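Food you can't eat: a talk with Hauwa Jibrin about plush groceries

5 min read
18 comments | 333 shares

Hauwa Jibrin keeps her plush food on the shelves of what used to be a pantry. There is fruit, bread, a fried egg with a face, and a whole row of bottles and jars. She sells some of it through Dollura, the small secondhand toy shop she runs from her house, and she keeps the rest.

She started in 2000, when her sister gave her a stuffed pear. "I thought it was a silly present for a grown woman," she says. "Then I saw a loaf of bread at a yard sale and I wanted it to go with the pear. After that I was looking for them."

Jibrin worked in the office of a flooring company for 17 years before she opened the shop. She still does her bookkeeping the way she learned it there, in a ledger with one line per toy: what she paid, where it came from, what was wrong with it. Most of what she buys comes in mixed boxes from house clearances. She sorts each box on the day it arrives.

"Bears go to Ese," she says, meaning Ese Danladi, who sells bears and rabbits and has no interest in food. "She gives me her vegetables. It's a fair trade most of the time."

The bottles are her favorites, and she has strong views on them. A bottle is a plain shape, she says, so everything depends on the label. A printed label cracks or fades and there is little you can do. A stitched one lasts longer, though the edges take a beating.

"People look at the top of a toy first. I look at the label, then I look at where the label is sewn down. If the edge is going, I want to know how far."
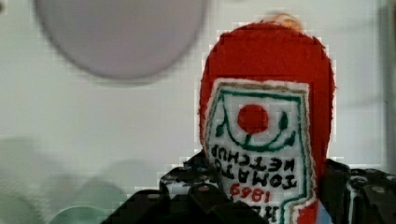

The plush ketchup bottle, upside down, with the lettering on its embroidered label inverted.

The ketchup bottle is one she is asked about often. The lettering is embroidered in black and the numerals, 1869, in red, with a round red tomato and a curved green vine. The label has frayed slightly along its edges. Jibrin has decided to leave it alone.

"I could trim it, but then you have a shorter edge that frays again," she says. "I might put a few stitches in if it gets worse. It's a toy ketchup. It can look like somebody had it."

Her rule for cleaning is to do as little as possible. She goes over fuzzy fabric with a dry brush, always in one direction, and uses a damp cloth with a drop of dish soap on any marks. She doesn't put anything with an embroidered label in the washing machine. She did it once, with a mustard jar, and the backing shrank and pulled the front into a pucker.

"I still have that mustard. I can't sell it and I don't want to throw it out."

For repairs she can't manage, she goes to Mỹ Từ, who does alterations and has a better eye for matching thread. Red is the hard one. "You hold six reds up to it and they all look right until you sew one in," Jibrin says. "Mỹ takes hers over to the window and she's usually got it on the second try."

Prices are a sore subject. Buyers have started asking for full sets, the kind you could lay out as a picnic, and sellers have noticed. Jibrin won't quote figures, but she says a plain bottle now costs her almost double what it did when she opened. She passes on a lot of boxes. She also turns down people who want her to hold an item for months.

Asked who buys plush condiments, she says it is a mix. Some are parents with a play kitchen at home. Others are adults who cook, or who used to work in a diner, and want one thing for a shelf. Lyle Wojcik, a regular, buys only breakfast. "He has been waiting on a waffle since last September," she says. "I've found two and he didn't like either one."

She has no plan to sell the pear. The loaf of bread is also staying, and so, for now, are the bottles on the top shelf. The rest goes up for sale as she gets it cleaned, and there are three boxes in the hallway she hasn't opened.

"One of them is supposed to be all soup cans," she says. "I'm saving it."

18 comments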